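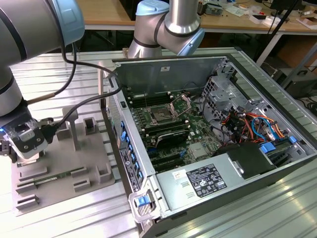 Two arms, one desktop tower. The PC build station in the back bay, memory module waiting in its tray.

About Us

We are the Zallcombe Robotics Club. After-school, student run, open to anybody in grades 8 through 12 who can get here. No tryouts. No fee for the first term. You do not need to know how to code and you do not need to own a laptop, we have some.

Page last updated November 23, 2018 by Rahel (student web person). If something on here is wrong, email the club address and I will fix it when I get a minute.

What we do

Mostly we get robot arms to put things together and take them apart. Right now the big thing is the desktop computer project. Goal is simple to say -- two arms, an open tower on its side, parts in a fixture tray, and the arms do the assembly. Memory first. Then the processor. Then cables, maybe, if we are still alive by then.

Memory sounds easy. It is not easy. The slot wants the module dead straight and it wants a real push, and the arm doesn't know what a push feels like unless somebody tells it. Most of October went to that one move. Come in a little crooked and you are pressing on plastic instead of the slot. Come in too gentle and it just sits there looking done. We log every attempt in the blue binder, and then somebody types up the binder. 2,012 attempts in the binder as of this update, counting the bad ones. Mostly bad ones early on.

The rest of the time:
Tray design. Everything the arm picks up has to sit in the same spot every time, so trays matter more than people expect. New members usually start here.
Code nights. Motion planning, the camera stuff, cleaning up last year's code (there is a lot of last year's code).
Ludidano. That is our summer teardown camp for middle schoolers. Old PCs, screwdrivers, no robots till day three.
Competition, see below.

How we got started

Masanobu Yokoyama started the club out of his electronics classroom with one hobby arm and a box of servos. First project was a thing that sorted resistors. It sorted them wrong but it did sort them. The year after that the school let us have the old print shop room, and we've been there ever since. The big arms came later, after two years of grant applications and a $3,000 match from Kaneko, a machine shop across the river that also lets us use their mill when we ask nice.

Mr. Yokoyama still runs the hardware side. If you hear "who moved my calipers," that's him.

Who's here

Masanobu Yokoyama -- lead advisor, hardware, safety training. Teaches electronics and intro physics.
Chinyere Omoregie -- software advisor. Works in industrial controls during the day, here two evenings a week. Ask her about anything that has to do with the arms not hitting each other.
Evelien Jansen -- student captain, senior. Runs the build station team and the schedule. Go to her first.
Sachiko Kamata -- fixtures and trays, junior. Drew the current tray and the four before it.
Rahel Bachmann -- website, binder, photos, snacks.

Plus the rest of the members, who change every term so I stopped listing them. Sorry. You know who you are.

Competition

We enter the Warotar Assembly Challenge every spring. It's a timed event. Each team gets a table, a box of parts and a task sheet, and you only find out the exact task that morning. Scoring is out of 100. Last spring we got 71 and lost most of the rest on one connector we had never practiced. Fair enough. This year's practice list has a lot more connectors on it.

Team for Warotar gets picked in January. You have to have passed safety and put in time at the build station, that's it. Being a senior doesn't get you on and being in 8th grade doesnt keep you off.

Safety

Short version. Nobody runs an arm alone. One person on the stop button, one on the keyboard, everyone else behind the yellow tape. Hair tied back, no hoodie strings, no lanyards. Power supplies in the practice towers stay unplugged and stay closed -- we do not open power supplies here, ever, don't ask.

Everybody does the safety session before they touch the arms, even if you did one somewhere else. It takes one afternoon. There's a quiz but you can retake it.

Old computers wanted

We go through a lot of towers. So far families and offices around town have dropped off 186 of them, which is why the hallway looks like that. Still want more. Full-size desktop towers are best. Laptops we can't really use, and please no big glass monitors. Take your hard drive out before you bring it, or ask us and we'll pull it while you wait and hand it back to you.

Especially looking for matching ones. If your office is replacing a whole row of the same model, please please email us. The arms like it when the case is the same as yesterday's.

Joining

Come by the old print shop room after last bell any club day and find Evelien. Wear closed shoes. Bring the permission form if you have it, it's at the front office and theres a stack by our door too. You can sit in on two meetings before you decide anything.

Parents are welcome to come watch. Stand behind the tape and somebody will explain what's going on, probably at length.

Getting here

Zallcombe School, lower level, use the side entrance by the loading dock. Main doors lock at five. If the side door is locked too, knock loud -- the compressor is right next to it and we can't always hear.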